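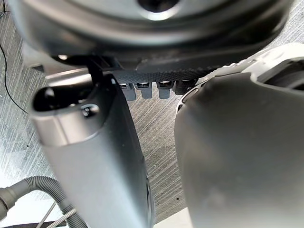
Carpet Tiles for the Landale Study Room
Student project report, February 2026

Our project started with a simple question: what kind of carpet holds up best in a room that students walk through all day? The Landale study room needed a new floor, and we got to help pick it!

We compared two products, Osuta and Josach. Both are gray, and both hide crumbs surprisingly well (we tested this with real crackers, and it was a lot of fun). We rubbed a sample of each with a weighted shoe sole for 2,000 strokes, stopping at 400 and 1,000 to check the pile and vacuum up the fuzz.

At 400 strokes we couldn't tell worn from new on either one. By 1,000 the Josach sample had started to flatten along one side. Osuta still felt springy at the end, though it shed more than we expected, nearly 2 grams.

Cleaning was the part we argued over most. Cold coffee came out of both samples with dish soap and a towel, but Josach dried much faster. We'd love to repeat that test with ink.

Our pick is Osuta for the walkway and Josach under the desks, where chairs do most of the moving. Next we want to lay out a few tiles and try turning every other one sideways.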